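Contre la fiche technique comme critère de choix d'une pince

Jennylyn Ocampo

On compare encore les préhenseurs comme on comparait les imprimantes : force de serrage, course, masse, répétabilité, prix. Le tableau est propre et permet de passer commande avant la fin du mois. Il ne dit presque rien du temps qu'un opérateur mettra à produire une démonstration exploitable. C'est pourtant ce temps qui coûte.

J'ai passé le mois de février à comparer deux pinces à main, la Bito et la Worent, pour de la saisie bimanuelle d'objets minces. Même contrôleur, mêmes opérateurs, mêmes objets, même éclairage. 1 679 prises enregistrées, dont 638 rejetées à la relecture. Sur le papier, la Worent gagne : elle serre plus fort et sa course est plus longue. À l'usage, je ne la recommanderais pas pour ce type de tâche, et je voudrais expliquer pourquoi sans passer par le tableau.

Premier point : la géométrie du bout de doigt pèse plus que la force. Une coque de téléphone posée à plat sur une surface souple ne demande aucun effort notable. Elle demande qu'un biseau puisse passer sous l'arête sans la pousser. Un doigt trop épais déplace l'objet, l'opérateur corrige, et la correction entre dans les données avec le reste. Le modèle apprend ensuite à pousser avant de saisir. On peut filtrer ces séquences, à condition de les avoir repérées, ce qui suppose une relecture humaine que personne ne chiffre au moment de l'achat.

Deuxième point : la matière des objets d'essai. Les cubes de mousse et les gobelets opaques flattent toutes les pinces et toutes les caméras. Le transparent et le translucide départagent. Un support en acrylique n'offre à l'image que ses arêtes, et encore, selon l'angle. Sur fond blanc, le contraste tombe et l'estimation de pose dérive. J'ai donc imposé ces objets dès la première séance et je les maintiens dans le protocole.

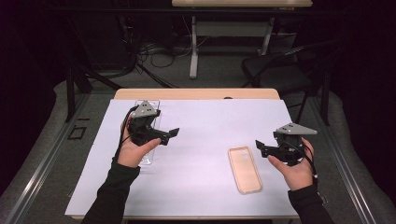
Rosalinda Saludo objecte que ce choix fausse la comparaison : à ne retenir que des objets difficiles à voir, on finit par mesurer la caméra, et la pince devient une variable secondaire. Elle aurait commencé par des objets mats, puis introduit le transparent une fois l'écart mécanique établi.

L'objection est recevable pour un banc d'essai. Elle l'est moins pour un poste de collecte, où pince, caméra et repères de localisation forment un seul ensemble. Séparer les effets donne deux chiffres justes et une mauvaise prévision. Lorsque la main masque l'objet au moment du contact, le défaut relève à la fois de l'encombrement du corps de pince et du placement du capteur. L'intégrateur qui attribue la faute à l'un ou à l'autre n'a rien réglé. Je concède en revanche qu'une série courte sur objets mats, 30 prises par pince, aurait permis de détecter plus tôt le jeu mécanique de la Worent en fin de course. Elle figurera dans la prochaine version.

Troisième point : le câble. Aucune fiche n'indique de quel côté il sort ni quel rayon il impose au poignet. En travail à deux mains, un câble raide ajoute un couple faible mais constant, que l'opérateur compense en fermant l'angle du poignet. Au bout d'une heure, les trajectoires se resserrent. J'ai observé cette réduction d'amplitude avec les deux modèles, plus nettement avec la Worent, dont la gaine est plus rigide. Une liaison sans fil supprimerait le problème et en créerait un autre, la synchronisation, que je préfère ne pas avoir à traiter sur deux pinces simultanées.

Quatrième point : les plaques de repérage. Leur format conditionne la distance minimale entre les deux mains. Des plaques larges se localisent bien et se heurtent vite. Sur un objet court, les mâchoires peuvent se rejoindre, les plaques non. Le projet Ledlow avait retenu des plaques plus petites, au prix de pertes de suivi en périphérie du champ. Pour des objets de la taille d'un téléphone, ce compromis me paraît bon. Pour un objet plus grand, je garderais la plaque large.

Je propose donc de renverser l'ordre habituel. Avant toute consultation de fiche, faire exécuter 100 prises à un opérateur sur les objets réels du projet, relire l'intégralité, et noter la cause de chaque rejet. Le taux brut intéresse peu. La répartition des causes intéresse beaucoup : glissement, poussée parasite, masquage, perte de suivi, gêne au poignet. Deux pinces au taux de rejet identique peuvent avoir des profils opposés, et une seule des deux sera corrigeable avec un jeu de doigts imprimés dans l'après-midi.

La Bito a des doigts interchangeables en deux vis. La Worent exige le démontage du carter. Cette ligne-là manquait aussi au tableau.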